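3.2 Collecting demonstrations by hand and by remote control

Each task in the Nutau set was shown to the robot in one of two ways. In the first, the operator held the arm near the wrist and moved it through the task while the motors carried only the weight of the arm itself. In the second, the operator sat at a separate desk and drove the arm with a handheld controller. We refer to these as guided and remote demonstrations. Both were recorded with the same software, Grondard, so that joint positions and gripper opening were stored in one format whatever the source.

Three operators took part. Kalliopi Balaskas and Ruben Aerts had used the arm before the study began; Bart Stevens had not, and was given 2 hours of practice that were not recorded. Operators were told which object to move and where to place it, but were given no instructions on speed, approach direction or the order of small corrections. We wished to keep the natural differences between people in the data - earlier work in our group had removed them through strict scripts, and the resulting policies failed when an object was turned even slightly.

The task list contained 18 short tasks, most of them based on food items, plates, bowls and trays. A demonstration was kept if the named object ended in the named place and no other object was knocked off the table. Hesitation and second attempts at a grasp were not grounds for removal. Of the 1658 demonstrations recorded, 1100 passed this check and were used for training. The check was carried out by Eirini Kouris, who did not operate the arm and did not know which method had been used in a given trial.

Objects were placed anew before every trial. Items that played no part in the current task were left on the table, as we expected the policy to meet a similar degree of clutter in use (Figure 4).

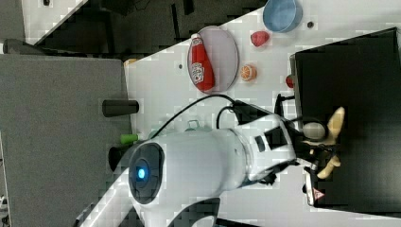

Figure 4. Work surface with the arm, a plate, a bowl, a tray and food items.

The two methods differed mainly in how operators dealt with the last few centimeters before contact. Guided demonstrations tended to close on the object in a single motion. Remote demonstrations more often paused above it, and the operator then lowered the gripper in short steps. These pauses caused difficulty in training, as a policy that copies them may stop and fail to start again. We therefore shortened any period in which neither the arm nor the gripper moved, but left slow movement unchanged.

Guided demonstrations raised a separate problem - the operator's hands were often in view of the camera, while at run time they are not. We masked the region near the wrist in these recordings before training. The effect of this step is examined in Section 4.3, together with the results for policies trained on each method alone.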